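Talk notes: Starting a lunchtime games club at work
Speaker: Pouran Mahmoudi
March 26, 2025

Slide 1
Say hello, say which building I'm from. Ask who eats lunch at their desk. Wait for hands.

Slide 2
How ours began. Szymon Czarnecka put a note up by the lifts in October and four people came. We played draughts and a word game with half the tiles missing. No budget.

Slide 3
Where to hold it. We tried the canteen first and it was too loud. The small meeting room at Aravena House is better, but book it under one name for the whole term or you will lose it. Mention the door code problem only if asked.

Slide 4
Short games. Lunch is short and people need to eat as well. Small-board chess works for this, with fewer squares and fewer pieces. Full chess hardly ever got finished and people stopped coming back to it. Leave this slide up while I talk about time limits.

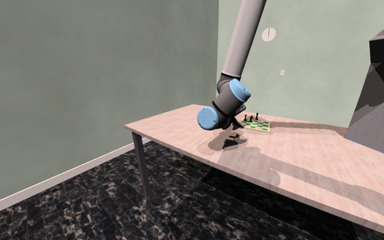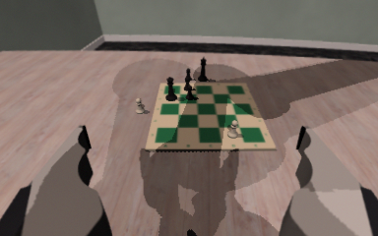
A long wooden table in the first, a small chessboard in the second.

Slide 5
Beginners. Pair them with someone patient for the first two visits. Don't hand out a rule sheet. Ours ran to four pages and was left on the chairs. Teach one game, play it, then teach another.

Slide 6
Money. We have spent 191 pounds so far, mostly on second-hand sets. The Hendilitz office shares its box with us every other month. Keep the receipts, I didn't at the start and had to ask for copies.

Slide 7
What I would change. Start a sign-up list sooner. Stop ten minutes before the hour so the room is clear for the next booking.

Questions. If it goes quiet, ask Szymon to talk about the league table. Spare handouts are in the blue folder.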